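Aleatorización de texturas en simulación: ¿penaliza el alicatado la estimación de pose desde la cámara de muñeca? 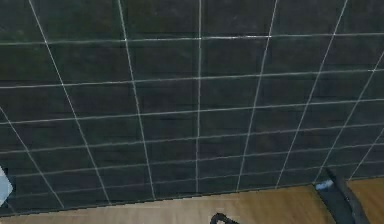

Fig. 1. Vista renderizada, variante «azulejo oscuro / junta blanca».

Utilizamos cookies propias y de terceros para mejorar la navegación. Si continúa en el foro, entendemos que acepta su uso. Aceptar | Más información

b_uzor
Julio de 2019

Abro hilo con un resultado parcial, por si alguien ha visto lo mismo. Entrenamos un estimador de pose relativa (cámara respecto a plano de trabajo) solo con imágenes sintéticas y aleatorizamos el material de la pared del fondo. El conjunto de evaluación tiene 958 imágenes renderizadas, repartidas entre tres familias de material: liso, ruido procedural y alicatado.

En liso y en ruido procedural el error de traslación se mantiene en valores parecidos. En alicatado casi se triplica, y la distribución es bimodal: una parte de las predicciones es buena y la otra aparece desplazada en un múltiplo entero del lado de la baldosa. El desplazamiento es siempre paralelo a la pared. La rotación apenas se ve afectada.

Mi lectura es que la red usa la retícula como referencia métrica y se equivoca de celda. La variante de la figura es de las peores: juntas blancas muy contrastadas sobre baldosa casi negra, y la pared ocupa la mayor parte de la imagen. La superficie de madera queda reducida a una banda inferior.

Configuración: 500 épocas, lote de 10, sin recorte aleatorio, codificador convolucional estándar sin preentrenar. Renderizador: la rama interna de Warholm.

kingi_k
Respuesta a b_uzor

El desplazamiento por múltiplos enteros es aliasing espacial de manual. Con un patrón periódico la verosimilitud tiene varios máximos equivalentes, y una regresión con pérdida L2 debería darte la media entre ellos. Si te salen dos modos separados, hay algo más que rompe la simetría. ¿La cabeza es de regresión directa o discretizas?

b_uzor

Discretizada por ejes, con refinamiento posterior. Tendría que haberlo puesto en el primer mensaje.

kingi_k

Entonces cuadra. El clasificador elige celda y el refinamiento no tiene alcance para corregir el salto.

s_vasiliauskas

No comparto la conclusión de que el problema sea la periodicidad. En la figura la pared se ve muy escorzada: las filas inferiores están comprimidas y las verticales convergen hacia abajo. Con esa perspectiva, cada celda se proyecta con forma y tamaño distintos, de modo que dos celdas vecinas no son intercambiables en la imagen. La ambigüedad exacta solo existe si ignoras los bordes de la pared y cualquier otro objeto.

Me fijaría antes en el muestreo. En las filas de abajo hay juntas que parecen dobles o borrosas. Si el filtrado de textura es insuficiente con ángulos rasantes, la red está aprendiendo un artefacto del renderizador. Tuvimos algo semejante en Bromcombe y la mitad del error desapareció al activar el filtrado anisotrópico, sin tocar el modelo.

kingi_k
Respuesta a s_vasiliauskas

El escorzo no elimina la ambigüedad. Trasladas la cámara un lado de baldosa en paralelo a la pared y la proyección de la retícula es idéntica, con escorzo incluido. Lo que la elimina es el contenido no periódico: el encuentro con la madera, la pieza negra de la derecha, el objeto celeste del borde izquierdo.

s_vasiliauskas

De acuerdo en lo primero, lo formulé mal. Pero de esos tres elementos, la pieza negra parece un dedo de la pinza. Si lo es, se mueve con la cámara y no informa sobre la traslación respecto al plano. El encuentro con la madera fija un eje y deja libre el otro. Para el eje horizontal te quedan el objeto celeste, del que apenas asoma un pico, y poco más.

b_uzor

Sí, es el dedo. Y el error está concentrado en el eje horizontal, no lo había desglosado hasta ahora. En el vertical el alicatado se comporta casi como las otras familias.

Lo del filtrado lo compruebo. Estaba en bilineal.

priit.b

Dos cosas.

1) ¿Enmascaráis el dedo? En Grigaitė lo enmascaramos y perdimos precisión en rotación. Nunca llegamos a explicarlo. Sospecho que la oclusión daba una pista sobre la apertura de la pinza y de ahí sobre la fase de la tarea, pero no tengo experimento que lo respalde.

2) La baldosa tiene un moteado leve y manchas de brillo gris. Si ese moteado se repite baldosa a baldosa no sirve para desambiguar; si se genera en coordenadas de mundo, sí. Con el segundo método la periodicidad desaparece a coste cero.

b_uzor

1) No enmascaramos.
2) Se genera por baldosa, con la misma semilla. Puedo pasarlo a coordenadas de mundo.

darius_bk
Respuesta a priit.b

No haría el cambio (2) en el conjunto de evaluación. Si el moteado es único por posición y la pared es la misma en entrenamiento y prueba, la red memoriza el mapa. Bajará el error y no habréis medido nada útil. Semilla distinta por episodio, o dejarlo como está.

priit.b

Semilla por episodio, claro. Lo daba por supuesto.

darius_bk

Yo no lo daría por supuesto en una rama de Warholm. En mayo la semilla de materiales se fijaba al cargar la escena y no se refrescaba con el reset. Revisad el registro antes de lanzar nada.

s_vasiliauskas

Propongo separar los factores y no cambiarlo todo a la vez:

- A: línea base, bilineal, misma semilla.
- B: anisotrópico, misma semilla.
- C: bilineal, moteado en coordenadas de mundo con semilla por episodio.
- D: B + C.

Con 3 repeticiones por condición. Menos no permite distinguir el efecto de la varianza de inicialización, que en estos modelos es grande.

kingi_k

Añadiría E: línea base con el lado de baldosa aleatorizado. Si el salto sigue al lado de la baldosa, es periodicidad y se acaba la discusión. Si se queda fijo en centímetros, el origen está en la discretización de la cabeza.

b_uzor

Lanzadas A, B y E. C y D esperan a que confirme lo de la semilla.

b_uzor

Actualización. A reproduce lo anterior. B reduce el error mediano en alicatado, pero los dos modos siguen ahí con la misma separación; lo que se estrecha es cada modo. En E la separación escala con el lado de la baldosa en las tres repeticiones.

kingi_k

Periodicidad, por tanto.

s_vasiliauskas

En cuanto a los modos, sí. El filtrado explica el ancho, que en la mediana no es despreciable. Yo publicaría ambas cifras por separado y no una sola media por familia, que mezcla los dos efectos.

darius_bk

¿Y la semilla?

b_uzor

Tenías razón, fija desde la carga. He abierto incidencia en el repositorio. C y D quedan en cola con el parche de Nundley aplicado; subiré los histogramas por eje a este mismo hilo.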